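4.2 Controller comparison

Both controllers were run on the same two-arm cell, with the arms mounted side by side on an aluminum rail and a gripper on each. Ballel sends joint targets at a fixed rate. Tesex plans a short path and corrects it from the wrist view. The task in both cases was to pick up artificial fruit and place it on a green plate. We collected 600 trials with Ballel and 1,112 with Tesex, all in March. The larger Tesex set includes the runs used to tune the closing force, which are left out of Table 3.

The fixed view was used for scoring only. Neither controller had access to it. Wrist images were passed to the Uler detector without cropping, so the fingers stay in view at the bottom of the image at all times.
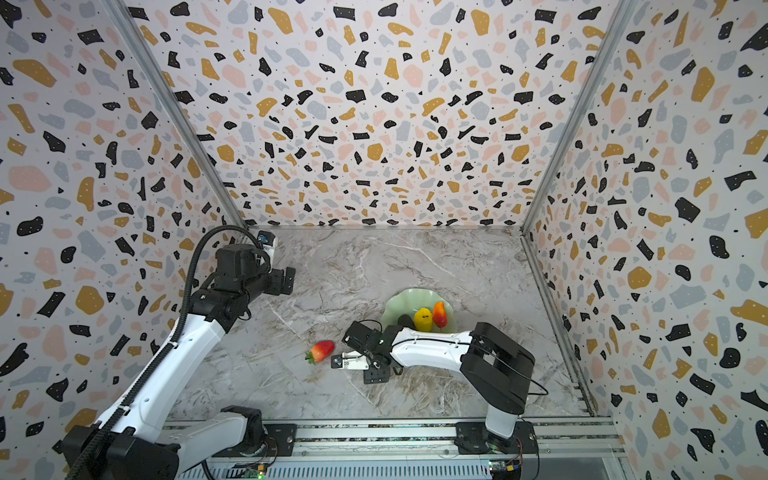
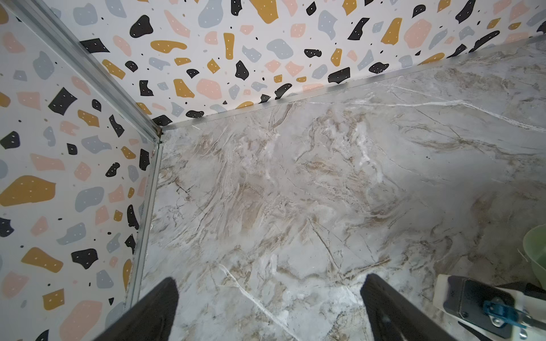
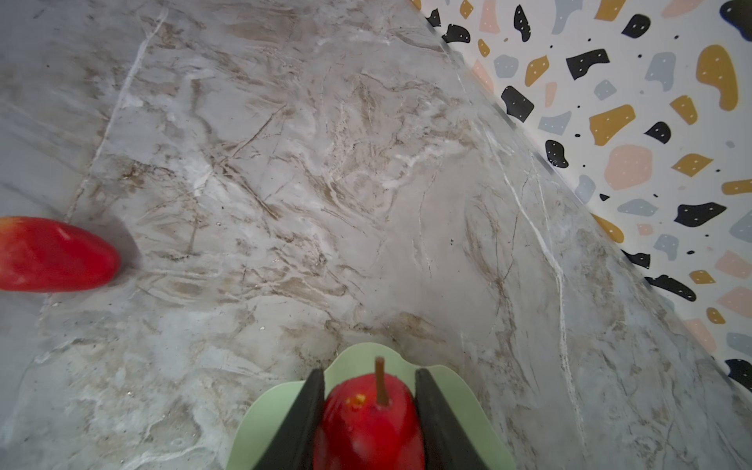
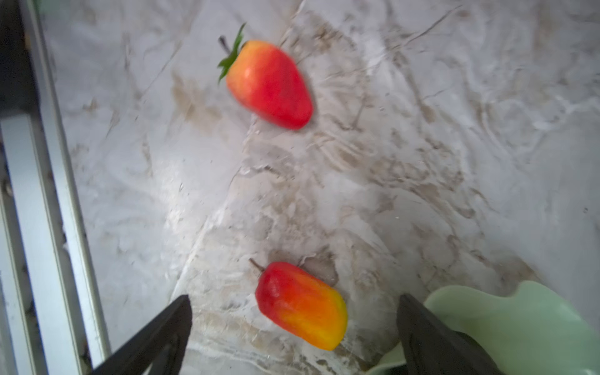
Figure 8. Fixed view of the cell (first image) and wrist views (second to fourth): open floor near a corner post, an apple between the fingers over the plate, and open fingers near a red-and-yellow fruit with a strawberry farther off.

4.3 Failure cases

Most failed grasps came from a poor approach angle. Long fruit was harder than round fruit for both controllers, and Ballel often closed on one end of it. Tesex made this error less often but took longer per pick. The veined floor also caused false detections, mainly under strong light. Retraining Uler on 1,000 views of the bare floor removed most of them. We did not repeat the Ballel trials after this change, so the two detection rates in Table 4 should not be compared directly.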